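Pristlow Help > Kitchen & Pantry > Food Storage

We use cookies to keep you signed in and to measure traffic. Accept | Settings

Roasted seeds go stale in opened foil packets — how to store them?

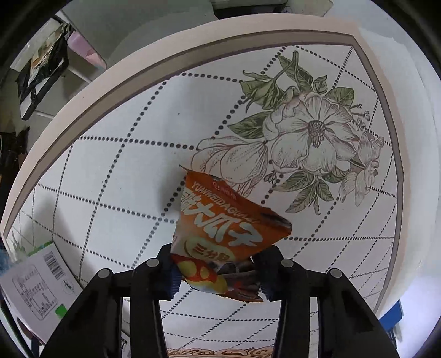 Details

I buy roasted sunflower seeds in the shell, in small packets, usually several at a time. Unopened packets keep well past spring. Once one is open, the seeds lose their snap within a week and taste faintly of old paint by the third. I fold the top over twice and use a clothespin. The cupboard is next to the oven and the kitchen sits at around 34 percent humidity in winter, much higher in summer. Is this moisture, oxidation, or both? Would the freezer help, or does it make the shells soggy? I would also like to know if stale seeds can be recovered.

pantry_dweller

Posted Sunday, June 2, 2019

dvorak_typist

Both, and they need separate fixes.

Loss of snap is moisture uptake. The salt coating pulls water from the air and the shell passes it to the kernel. A folded top with a clothespin leaks at both ends of the fold. Move the seeds to a glass jar with a rubber gasket and leave as little headspace as you can. A small food-grade silica packet in the jar helps in summer.

The paint taste is rancid oil. Sunflower kernels are high in linoleic acid, which oxidizes readily, and the rate climbs with temperature. A cupboard beside an oven is a poor location. Move the jar to the refrigerator, or to a cabinet on an outside wall if you go through a packet quickly.

The freezer is fine for longer storage. Sogginess comes from condensation after removal, so let the sealed jar reach room temperature before opening it. I allow 30 minutes for a pint jar and longer for a quart.

Soft seeds can be recovered: spread them in one layer on a sheet pan, 300 F, five to eight minutes, stir once, cool completely before sealing. They firm up as they cool, so don't judge them hot. Rancid seeds cannot be recovered. Discard them.

mill_road

I just eat the packet the same day.

Tern48

Agree with the jar. I used a Pilix vacuum lid for a year on mixed seeds and it did make a difference to flavor, less to texture. The pump valve wore out in October and I went back to plain gasket jars. One correction on the oven step — if the seeds are heavily flavored (five-spice, caramel), drop to 250 F and check often. The sugar scorches before the kernel dries.

Contact | Terms | © 2019 Pristlow Help | Back to top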